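MANDECK COURT RESIDENTS' ASSOCIATION
Minutes of the May meeting
Held in the ground floor lounge, 7:00 p.m.

In the chair: Abrehet Tesfamariam
Minutes: Libor Danko
Present: as per sign-in sheet. Apologies from units 4, 11 and 22.

1. Minutes of the last meeting

Approved with one correction. Under item 5 the word "agreed" was changed to "discussed." The minute taker notes that he wrote "agreed" because a show of hands was taken, but the chair ruled that the hands were only to get a feel for the room. What that feel was has not been recorded either.

2. Matters arising

Side gate. Still sticks. Mayrhofer, the managing agent, replied to our second letter by sending a copy of its reply to our first. A third letter will go out.

Bike room keys. Unit 9 has returned one. Unit 15 says it never had one. The key register says it did, but the key register also lists a tenant who moved to Ilaveck two summers ago, so the chair did not want to press the point.

Stairwell lights. The timer was reset and now runs four minutes. One resident on the third floor said this is still too short with groceries. Another said it is too long and wasteful. Left as is.

3. Water charges

This took up most of the evening.

The chair went over the background for those who missed the March meeting. Up to now water has been split by floor area. Mayrhofer proposes to fit a Nenditz meter in each unit and bill by use. The agent's letter says this will be "fairer and cheaper for the great majority of households." No figures came with that sentence. The chair asked for some and was sent a brochure.

The quoted price is 234 per unit for supply and fitting. There is also a yearly reading fee, which was missing from the first letter and appears in the second in smaller type. Asked what the fee would be after the first year, the agent wrote that it would be "in line with the market." Unit 7 asked which market. The question has been passed on.

Abrehet Tesfamariam had pulled the water bills for the last three years. Total use went up in the second year and down in the third, with no change in the number of households. She said she did not see how anyone could promise savings on the strength of that. If the building's bill stays the same, then whatever one household saves another one pays, and the reading fee comes on top for everybody.

Unit 12 disagreed. He lives alone, he is away a good deal, and he has been paying for other people's baths for nine years. He would take a meter tomorrow. Unit 3 (four people, one bathroom) said she could do without the remark about baths. Unit 12 said it was not meant personally.

Unit 18 asked whether the meters had been used in any building of our age. The agent's letter names a building in Ilaveck. Libor Danko called the number given for it twice. The first time it rang out. The second time he reached a person who liked the meters very much and who, when asked, turned out to work in Mayrhofer's Ilaveck office. He has asked to be put in touch with someone who pays a bill there.

There was a long exchange about the pipes. Units on the east side are fed by two risers, one for the kitchen and one for the bathroom, so they may need two meters each. The letter quotes for one. If the second is charged at the same rate, the east side would pay double for the same service. The agent has been asked about this in writing and has said it "should not be an issue." The meeting did not find that good enough.

Unit 20 proposed that we vote tonight and be done with it. The chair said she would not put a vote on a price that was not a price. Unit 20 asked that his impatience be minuted.

Resolved: no decision until Mayrhofer supplies, in writing, (a) the full cost for units with two risers, (b) the reading fee for the first five years, and (c) one year of bills from a building that already has the meters. Carried, with unit 12 against and unit 20 abstaining.

4. Repair fund

The balance stands at 1446. The roof inspection is due in the fall and the last one cost 500. The man who did it spent less than an hour up there and reported that the roof was "sound for its age," and two months later we had a bucket on the top landing. Several people asked if we should use him again. He was recommended by the agent. The chair will get two other quotes, neither of them from the agent's list.

Unit 6 asked whether the fund could pay for repainting the lobby. Not before the roof is looked at.

5. Lounge and shared items

The lounge was booked 17 times since the last meeting, by the book. Judging by the state of the kitchen corner it was used rather more often. Residents are reminded that the book is there to be written in. Chairs go back against the wall after use and the window over the sink must be shut at night.

A box of odds and ends for the shared cupboard was accepted from unit 10: two tablecloths, a coffee pot with no lid and some glassware. The chair asked that no more coffee pots be given for the time being.
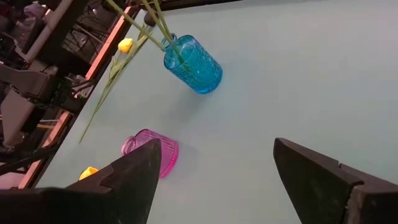
Item 5: blue glass vase with green stems, lounge table.

Unit 2 suggested a small budget for fresh flowers in the lobby. Unit 14 said a budget for flowers had been tried before and had ended in an argument over receipts. Unit 2 had not lived here then and thought that was hardly her fault. No budget was set. Anyone who wants to bring flowers in may do so, and is asked to take them out again when they are past it.

6. Noise

The rule on drilling and hammering (not before 9:00 a.m., not after 7:00 p.m.) was read out again at the request of unit 16. Unit 17 asked if this was aimed at him. The chair said it was aimed at the building. Unit 17 expects to finish his shelves this month. He also expected to finish them last month.

7. Parking and yard

Mayrhofer has floated the idea of numbered spaces, at no cost to residents "in the initial phase." The meeting wished to know what happens in the phase after that. Put off until there is an answer.

The drain by the trash cans backs up in heavy rain. Libor Danko has lifted the grate and cleared out what he could reach. He doubts it will hold, as the fall of the yard is toward the house and always has been. To be raised with the agent in the same letter as the gate, although the chair pointed out that when two things go in one letter only the easier one gets answered. Two letters, then.

8. Any other business

Unit 8 has found a child's gray mitten on the back stairs. It is on the radiator in the lobby.

Unit 13 asked why the minutes have become so long. The minute taker replied that the meetings have. Unit 13 would like a one-page version as well. Anyone who wants to write one should speak to the chair.

Meeting closed 9:25 p.m.

Actions
Third letter on side gate: Tesfamariam
Separate letter on yard drain: Danko
Written questions to Mayrhofer on meters, with a reply date: Tesfamariam
Contact with a paying resident in Ilaveck: Danko
Two roof quotes: Tesfamariam
Key register to be brought up to date: Danko, with unit 9

Next meeting: same place and time, once the agent has replied or at the end of June, whichever comes first.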